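The cheese that came home in my hand luggage

I have a weakness for cheese that other people won't sit next to on a train. My husband puts up with it, the children used to hold their noses, and my sister once asked me to leave a parcel on her doorstep overnight. So when a friend told me about a dairy above Pichler where they wash the rinds in cider and leave the wheels in an old cellar until they turn the colour of a fox, I had my ticket booked by teatime.

Pichler sits at 1148 metres and the bus only goes as far as the church. After that you walk, and in November you walk in fog, following the sound of a stream and hoping it's the right one. I arrived with one wet sock and a very red face. Balthasar Bühler met me at the gate in his apron and handed me a cup of something hot before he'd even asked my name, so of course I liked him straight away.

He makes one cheese, called Volleck, and he's made it for most of his working life. It's a squat little thing with a sticky rind, and it smells like a farmyard after rain. The taste is much gentler than that — buttery, a bit nutty, with a tang at the end that has you reaching for the bread again. I had four slices and would have had a fifth if he hadn't put the lid back on.

Down in the cellar there were 473 wheels on spruce boards. He knew the number because it was chalked on the door, and he rubbed it out and changed it when he took one down for me. Each wheel gets turned and washed twice a week. I was allowed to do a row, and my shoulders complained about it all the way to Zudell.

What I really wanted to know was how to keep the stuff at home. I've ruined so much good cheese over the years! I've wrapped it in cling film until it sweated, left it naked until it cracked, and once forgot a piece behind the mustard for so long that it had grown a sort of fur coat.
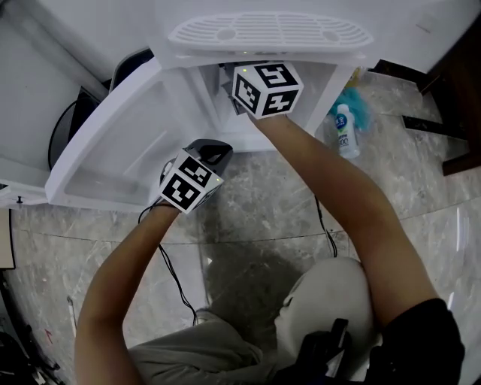 Balthasar's advice was waxed paper, loosely folded, then a box with a lid that doesn't fit too well. Put it in the salad drawer, where it's a little damper, and let it sit out for an hour before you eat it. Two hours for a big piece. If the rind gets slimy, wipe it with a cloth dipped in salty water and change the paper. I've been doing this for three weeks now and my Volleck is better than the day I bought it.

Not everyone agrees with him, mind you. Urs Zaugg, who runs the cheese stall at Bomutgate market, thinks fridges are a disgrace and keeps his on a stone shelf in the pantry under a bowl. He told me so at some length while a queue built up behind me. He also sold me 100 grams of a blue I hadn't asked for, and it was gone before I'd reached the car park, eaten off the paper with a plastic fork.

If you do get hold of a Volleck, try it melted over boiled potatoes with a spoonful of pickled onions, or on rye toast with a slice of pear. I don't like it with chutney, which fights with it. Cider is the obvious drink, though I had it with strong black tea one morning and was very happy.

The dairy shop opens at eight and shuts when Balthasar fancies his lunch. Take cash, and take a box for the journey. I had the whole back row of the bus to myself going down.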